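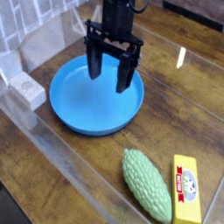 The Blue Plate Special

Martim Arruda owns good china. It lives in a cabinet in his dining room in Ikthorpe, behind glass, and comes out for funerals. Everything else he has eaten in the last nine years has been served on plastic.

"You can drop it," he says, which is his whole case and takes him most of an afternoon to make.

The plastic plate has never had much of a press. It belongs to picnics, dorm rooms and toddlers, and it is usually bought in a hurry by someone who has just swept up the other kind. But a plain round one in sky blue, with a smooth raised rim, does something to a brown table that no amount of tasteful stoneware can manage. It looks like somebody left a swimming pool out.

It is also kind to green. Put a toy bitter melon nearby, pale mint and covered in bumps, and you have a color scheme that a decorator would charge you for. Real bitter melon looks fine too, though then you have to eat it.

Kátia Macedo, who runs the housewares shop Faris, stocks 204 kinds of plate and says the blue plastic ones outsell anything with the word "artisan" on the tag. Her customers tend to explain themselves at the register. They're for the grandchildren. They're for the boat.

"I've been to some of these people's houses," she says. "There's no boat."

Arruda keeps his in a stack by the sink. He offered me lunch on one, a cheese sandwich, and took the plate back before I'd finished the crust.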